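About Skivotbridge

Skivotbridge plans, supplies and maintains shared desk rooms for small organizations. Our work covers desk layout, monitor placement, cable routing, window shading and ceiling services in offices that were built for some other use or some earlier tenant. We do not sell furniture by catalog. We survey a room, draw it, fit it out and return to check it.

The company was set up by Taha Abou Zeid and Gobnait Fitzgerald, who had both worked in building services before that. Taha is responsible for surveys and electrical coordination. Gobnait is responsible for furniture, shading and aftercare. Every drawing we issue carries both sets of initials, and a drawing with one set is a draft.

What we work on

Most of our rooms are open-plan, with white walls and long runs of desk instead of individual workstations. A long desk is cheaper to power than separate tables and easier to rearrange, but it needs discipline in three places: where the screens stand, how the cables leave the surface, and what is allowed to stay on the desk overnight.

Screens are set out first. We prefer that monitors in a row share a common back line, with the stands clear of the desk joints. Monitors of different sizes can share one run if the smaller units go at the end. Where two users face each other, the back of one monitor becomes the other user's view, and we leave enough desk between them for papers and a drink.

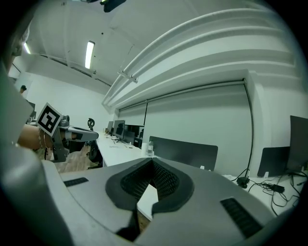

Cables come second. Our standard calls for one exit point per seat, a tray below the surface, and a service loop long enough for the monitor to be turned or swapped without disconnecting its neighbor. Thin leads for peripherals are the usual exception. They tend to stay on top of the desk whatever the drawing says, and our layouts now include a strip at the back of the surface where they can lie without getting under a keyboard. The strip is 3 inches deep. It has been argued over more than any other dimension we use.

Loose items come third. We ask clients to decide at handover what may be left out. A typical rule permits water bottles with a cap, notes in use that day, and nothing that belongs to the cleaning cupboard. We write the rule down and leave a copy with the room drawing. Enforcement is the client's business.

The Astgate standard

Our internal specification is called the Astgate standard, after the building where we first wrote it up. It is revised when a return visit shows that a clause does not work. The current issue is dated June 16, 2023, and replaces all earlier ones.

The main clauses are as follows.

Desk runs. No run is longer than 20 feet without a break for access. Surfaces are white or pale gray unless the client asks otherwise in writing.

Aisles. Measured from chair back to chair back with the chairs occupied. Measurements taken in an empty room are not accepted.

Power. Separate circuits for desks and for ceiling equipment. Extension leads are recorded as defects, including our own.

Lighting. Levels are taken at the desk surface with blinds open and again with blinds closed. Both readings go on the drawing. If only one can be taken, the sheet is marked incomplete.

Glazing. Every window facing a screen or behind a screen is fitted with shading that reaches the sill.

Labels. Each cable is labeled at both ends. Printed labels only.

Ceilings and shading

Ceilings take more of our survey time than clients expect. In older premises the desks can be moved in an afternoon, while the structure, lighting and pipework overhead set limits that stay put for the life of the lease. We draw the ceiling before we draw the floor.
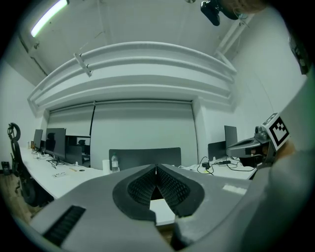

Shading is specified from the ceiling drawing, as the head of a blind has to clear whatever is fixed above it. Roller blinds are our default for wide openings. A single blind across a very wide window sags in the middle and is heavy to operate, so we divide the opening. The division does not need to fall at the center; a pair of white rollers meeting near the left third does the job just as well, and a thin dark line where they meet is acceptable under the standard. What we check is whether the fabric hangs flat and whether both blinds can be lowered fully. Curved overhead structure, such as stacked white bands that bow out over the room, is drawn in section as well as in plan, with the blind head marked against its lowest band. Fluorescent tubes are noted by position and by their relation to the nearest screen, and conduit is traced along its full visible run. Ceiling-mounted cameras go on the same sheet, with the type left blank unless the client supplies it.

Brackets are a recurring item. Rooms collect them over successive tenancies, and it is often unclear what they once held. We record each one, ask the landlord, and remove it only with written consent. Holes are filled and painted to match on the same visit.

How a project runs

A project starts with a survey. Taha measures the room with the existing furniture in place and again after any clearance. We then issue a floor drawing, a ceiling drawing and a schedule of desks, screens, blinds and power. The client has one round of comments included in the price. Further rounds are charged by the hour.

Installation is scheduled outside working hours where the building allows it. Desks go in first, then trays and power, then monitors. Blinds are hung last, after the window wall has been cleaned. Gobnait signs off the room with the client present, using the schedule as a checklist.

We return once after the room has been in use. The return visit covers loose trays, blinds that have drifted out of level, screens that have been moved, and any cable that has lost its label. Findings are sent as a short written report with the amended drawing attached.

Ogilvie and Trornari

Ogilvie is our aftercare plan. It provides for scheduled inspections, replacement of blind mechanisms, and redrawing when the client changes the number of seats. It can be taken on rooms we did not fit out, subject to a survey.

Trornari is our parts store. It holds trays, grommets, monitor stands, blind brackets and label stock for current projects and for Ogilvie clients. Parts are issued against a room number so that replacements match what is already installed. It is not open to the public.

Limits of our work

We take rooms of between 200 and 1000 square feet. Larger floors are referred to other firms. We do not alter structure, sprinklers or fire alarms, and we do not install or configure computers beyond placing monitors on the desk and connecting power. Client equipment already in a room is left where we find it unless its removal is in the schedule.

Survey requests should include a floor plan if one exists, the number of seats required, and the direction the windows face. If the ceiling height is not known, leave it out of the request and we will measure it on site.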